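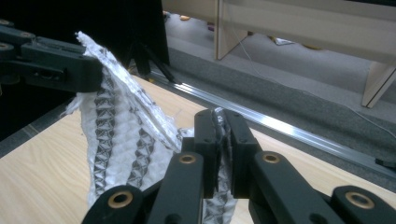 # Kukeo Cloth Kit: data card

Paired hand-held grippers, with recordings of cloth handling on a table. Sold by Krawczyk.

We use cookies to remember your settings. Accept | Decline

## Contents

- 400 episodes, two-handed
- views from both grippers and the head
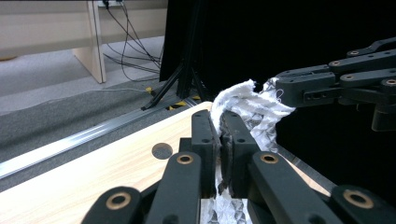
Last modified: 2024-01-22

## Task

The operator works on a white cloth with dark patterned stripes, one gripper in each hand. A wire caddy shares the table in part of the set.
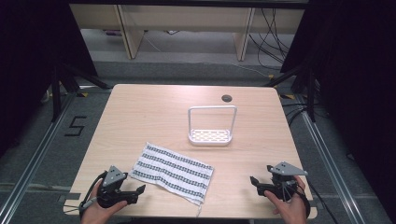 Wanda Czarnecka asks whether the head view can be licensed separately. It can't; the views ship as one archive.

## Known limits

Pad wear is not logged. Thin folds may be hidden behind the fingers in the gripper views.
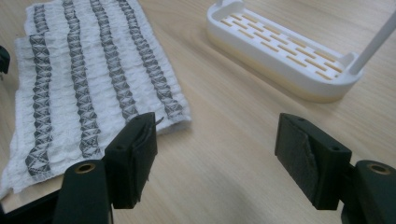 Fig. 4. Striped cloth and white tray, left gripper view not distinguished from right.

## Comments

**Tín Đàm:** Does the loader still need version 2?

**Nikola Laskowska:** Yes, 2 or later.

**Iwona Kalinowski:** Spare pads would be welcome in the box.

## Related

- Grandine loader notes
- Vendullow mount, fitting guide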